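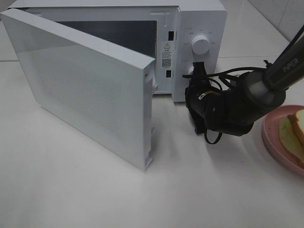
Cakanent has released Trisano 2, the second major version of its task planning and perception software for light robot arms. The release replaces the fixed scripts of the first version with a planner that checks the state of an appliance before each motion. A microwave oven is the reference task. With the door wide open, the planner treats the door panel as an obstacle on one side of the workspace and brings the gripper to the lower knob of the control panel from the other. The two latch hooks on the door edge and the two slots in the oven front are stored as matched features, and the door angle is computed from them.

Perception changes

Trisano 2 merges a fixed workspace view with a view from the wrist. Version 1 used the fixed view alone and lost the knob position whenever the gripper covered it. The new release holds the last confirmed position, along with an uncertainty value that grows until the knob is seen again. If the value passes a set limit, the arm backs off and looks again.

"White appliances on white tables gave us the most trouble," said Loan Hồ, perception lead at Cakanent. "There is little contrast at the edges, so we added a model that uses surface texture. A door with a fine pattern of holes can be separated from a plain tabletop even when the two are close in tone."

Most of the wrist view may be bare table during an approach. The software masks the gripper fingers at the lower corners of the view and does not use them for matching. Seams between tables are labeled as surface features and are no longer reported as object edges.

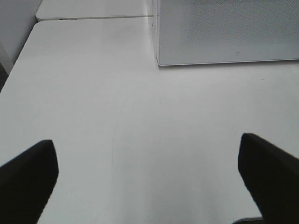

Planning and test results

The planner was tested over 1723 runs at the Arbridge site. The test set covered 29 task variants, with changes in door angle, knob setting and starting arm pose. Of the full set, 308 runs included a forced replan, in which the target pose was changed after motion had begun. Logs from all runs are included with the release, together with the replay tool.

"A replan used to mean a full stop and a restart from the home pose," said Liam Tierney, who leads planning. "It now starts from the current joint state."

Availability

Trisano 2 is available to current license holders in February. Task files from version 1 must be converted with the supplied command line tool. The converter accepts up to 1000 files per batch and writes a report of any steps it could not map.

Technical contact: Sơn Tạ, Cakanent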